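Checklist before release of the folding software, Kendness bench. Completed by Mireille Collet, January 1, 2020.

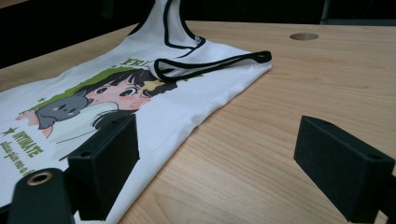 **Who may sign this list?**
Any person who has run the planner on this bench before and who did not write the change being released.

## A. Software version and settings

- [x] The version on the bench computer is the same as the version in the release note.
- [x] No local edits in the control folder.
- [ ] Settings file is read-only during the run.
 *Comment: it was still writable. I changed it by hand, but the start script makes it writable again. Please correct the script, not only the file.*
- [x] Log folder has enough free space for 60 minutes.

## B. Perception

- [x] The cloth outline is drawn on the plain table without false edges.
 *Comment: the round cable hole in the table was taken as cloth in the version before. The mask in the Fleury module is now correct.*
- [x] Straps and other narrow parts keep their own label.
 *Comment: for a sleeveless top this is the most important test. A strap lying folded across the body was joined with the body in the July version, and the planner then looked for a shoulder which was not in that place.*
- [x] Printed drawings and letters on the cloth do not make grasp points.
- [ ] Black trim on white cloth is followed without a break.
 *Comment: good in most tests. When the trim comes near a dark finger pad, the line jumps from the trim to the pad. I accept it for slow speed only. See section F.*
- [x] If the outline is lost, the planner receives "unknown" and does not receive the last good outline.

## C. Planning

- [x] Every plan is shown on the screen before the first movement.
- [x] The planner refuses a grasp point under another layer when the layer is not confirmed.
- [x] The table height is read from the calibration and is not typed by hand.
- [ ] A refused plan gives a reason which a person can understand.
 *Comment: the screen says only "404". I asked at Erkis and it means that the shape model was not found. It should say this in words. A new operator will think it is a network problem, as I did.*
- [x] The planner stops after 7 failed attempts and waits for the operator.

## D. Control

- [x] Speed limit is loaded before the motors are enabled.
- [x] Force limit for closing is loaded and shown.
 *Comment: the value is shown with too many decimals, please round it.*
- [x] Contact with the table stops the downward movement.
- [x] Stop command from the keyboard works during every phase.
 *Comment: tested during approach, closing, lifting and opening. I repeated the lifting test, the first time I pressed too early.*
- [x] After a stop, nothing moves until the operator confirms two times.
- [ ] The restart message has the correct colour.
 *Comment: it is green and says "paused". Green is for "ready" in all other windows. A small thing, but I would like it changed before we train more people.*

## E. Tools and recording

- [x] The Flalent viewer opens the log without conversion.
- [x] Time in the camera log and time in the control log agree.
 *Comment: the difference was 17 milliseconds, and the limit in our procedure is higher.*
- [x] The replay tool cannot send commands to the real motors.
 *Comment: I tried to do it on purpose – it was blocked with a clear message.*
- [ ] Operator notes are saved together with the log.
 *Comment: they are saved, but accents are lost. My own name is fine, the French notes are not.*

## F. Decision

- [ ] Released without limits
- [x] Released with limits
- [ ] Not released

Limits: slow speed only, one garment on the table, operator within reach of the stop button. No unattended run, also not a short one.

To correct before the next check:

1. Start script and the read-only settings file.
2. Trim line jumping to the finger pad.
3. Words in place of the number for a refused plan.
4. Colour of the restart message.
5. Accents in the operator notes.

Items 1 and 2 must be tested again on the bench. For the other items a screen capture sent to me is enough – please write the version in the message.

Signed: M. Collet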